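Poditz moves trap checks to robot arms, starting in simulation

December 2022

Pest control contractor Poditz has begun shifting the checking and resetting of snap traps at its Gevdale grain store from technicians to a mobile gripper. The control software, supplied by Prusteck, is being trained in a simulator before site hours are reassigned.

The store has 200 trap positions. A manual round takes two technicians a full shift, much of it spent kneeling along wall lines. Under the new roster one technician will supervise the unit and the other will move to proofing and reporting work – no positions are being cut, the company said. 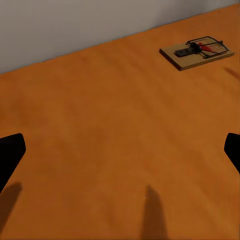
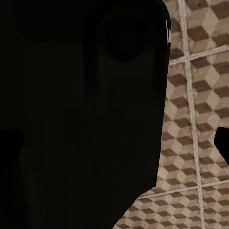

Simulator views showing the gripper: a snap trap near a wall (first) and patterned floor tiles (second).

Technicians have been asked to log finger injuries and near misses until July, to give a baseline for comparison. Each will also complete 40 hours of operator training, including manual override and lockout. The labour agreement covering the site has been amended to add an operator classification.

A second store, at Nwankwo, is to follow with 30 positions.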